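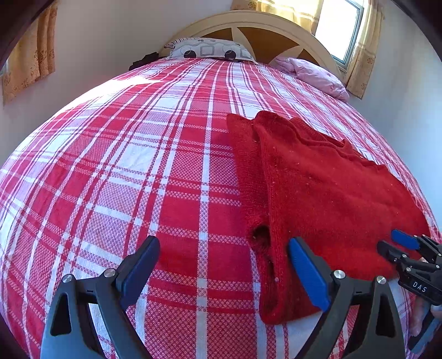 *Red sweater on the plaid spread, right jaw next to the knit. Hole in the sleeve section.*

**Ticket 253 - garment handling, bedroom site (Brornwood)**
Opened by: Jintana Srithong
Assigned: Märta Lunde
Status: open, waiting on rule wording
Date: February 5, 2026

**Problem**
Skorkent handling rules, section 2, say "no damaged textiles in a fold session." Sweater has a ragged hole in the sleeve part. Reviewer bounced the whole session. Operator says damage was noted on the intake sheet, so should be OK under the older Wickramasinghe wording. Two rules, two answers. Which one wins?

**Log**

JS - Checked intake sheet. Hole is listed, with location. Good. Lint is not listed and there's lint on the knit. Do we care? Rule says "clean," doesn't say how clean.

ML - Lint fine. Leave it. Hole is the real question. Finger tip can go thru a hole and snag, that's why the rule got written in the first place.

JS - Also red on red. Sweater and the stripes on the spread are close in color. Contrast rule says "garment clearly distinct from surface." Reviewer didnt flag it but somebody will.

ML - Contrast rule is a "should", not a "must". Note it and move on.
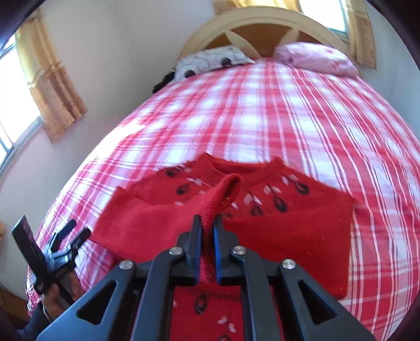
Photo: Skorkent session record / Brornwood

JS - On this one the grip is on ribbed knit, lifted into a fold, both blue pads closed on it. Second gripper coming in from the left. Per the rule: grip on a double layer or a ribbed edge, never on a damaged spot. Ribbing OK by me. Can't see the hole in this one so can't sign off on distance from it.

ML - Then don't sign that line. Mark "not verified". Do NOT mark pass just because nothing looks wrong.

JS - Done. Black cloth up by the pillows - clutter rule?

ML - Well away from the work. Rule only covers the working area. Pillows same.

**Workaround for now**
- Damaged garment allowed if hole is on the intake sheet w/ location
- No grip on or next to the hole
- If the hole is out of view, write "not verified"
- Color match goes in notes, no rejection

**Still open**
- Reviewer checklist (Zando copy) still has the old text on line 78. Needs replacing
- Ticket 115 looks like the same complaint, merge?
- Final wording due in March. ML to draft, JS to read it before it goes out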